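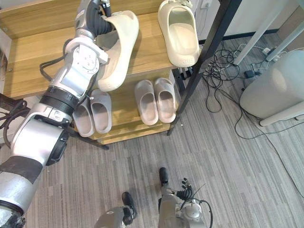

ok thread on feet. specifically what 12 hours standing behind a bakery counter does to them, cos three people have asked since I moaned about it last week. I'm not a doctor. I sell bread. At home I'm now a slide person, the cream chunky kind with a great thick sole and a deep footbed, and I used to laugh at people who wore them. Not laughing now

2/ background: started at Cordeiro in January. Before that a desk job, 9 years, sitting down like a fool who didn't know how good she had it. First shift I wore canvas pumps. Flat ones. By 11am my heels felt like I'd jumped off a wall

3/ heel pain first thing in the morning, those first steps to the loo, like treading on a plug. Eases off once you've moved a bit, then comes back worse by evening. Went to the GP in the end. Plantar fasciitis. Took me 4 goes to spell that

4/ she said: calf stretches, decent shoes, don't go barefoot on hard floors, come back if no better. That was the whole appointment. Fair enough tbh, the stretches are most of it

5/ the stretch. Hands on wall, one leg back, back knee straight, heel DOWN. Hold. Then same again with back knee bent a bit, gets a different muscle lower down. I do it while the kettle boils. 60 seconds each leg, I count out loud and the cat leaves

6/ other one is before you even get out of bed. Loop a towel round the ball of your foot and pull it towards you. Gently!! I yanked it the first time and regretted it all day

7/ Ursina Imhof who's done the early bake for ever swears by a frozen water bottle under the foot. Roll it back and forth while you watch telly. Put a sock on. I did not put a sock on

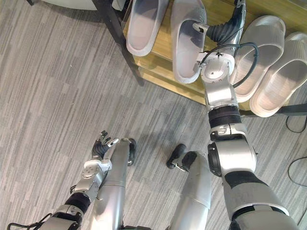 8/ anyway, shoes for work. Main thing I got wrong was size. Your feet are bigger at the end of a shift than at the start, so try stuff on in the evening. I'd been buying a 5 my whole adult life. I'm a 6. A SIX

9/ second thing, bend test. Hold heel and toe and try to fold it. Should bend at the toes, where your foot bends. If it folds in the middle like a taco put it back

10/ third, two pairs, swap them every day. Sounds posh but they last longer and they get to dry out properly between shifts. Lenni on deliveries has been doing this for years and never said a word to any of us, thanks Lenni

11/ money. I paid 60 quid for my first proper pair, which made me feel sick, and they're the best thing I've bought this year. Second pair was half that in a sale and nearly as good. Friend of a friend paid 189 for some fancy ones and got blisters. Price tells you very little after a point

12/ insoles. Tried the gel ones from the chemist. Lovely for an hour then like standing on warm ham. Firmer ones are better, feel horrible for a week, stick with it. Wear them an hour or two a day to begin with, not a full shift like I did

13/ socks!! cheap thin ones were half my problem. Thicker, bit of wool, change at lunch if you can. Changing socks at lunch is my favourite part of the day now which is maybe sad

14/ if you're a manager reading this, MATS. Rubber mat behind the till. Benvinda got us one after I'd gone on about it for a month and the difference by closing time is massive. Also a stool. No customer has ever cared that I sat down for a minute

15/ and shift your weight about. I used to lock my knees and stand like a post. Now one foot up on the bottom shelf for a bit, then the other. Looks daft. Back stopped aching too, didn't expect that

16/ how long did it take? Everyone asks. Mornings got better after maybe six weeks, properly better by three months. Had a bad patch in the middle when I decided I was cured and stopped stretching. I was not cured

17/ q from Iker, "can I still run on it". Ask somebody qualified mate, I get out of breath icing buns. I stuck to swimming and walking on grass

18/ and if it's numb, or swollen, or hurts when you're just lying there, dont faff about with frozen bottles, go and get it looked at. Mine was the boring kind

19/ right I'm on at 5am, going to bed. Will post the name of the sock people tomorrow when I've found the packet. Calf stretches!! Do them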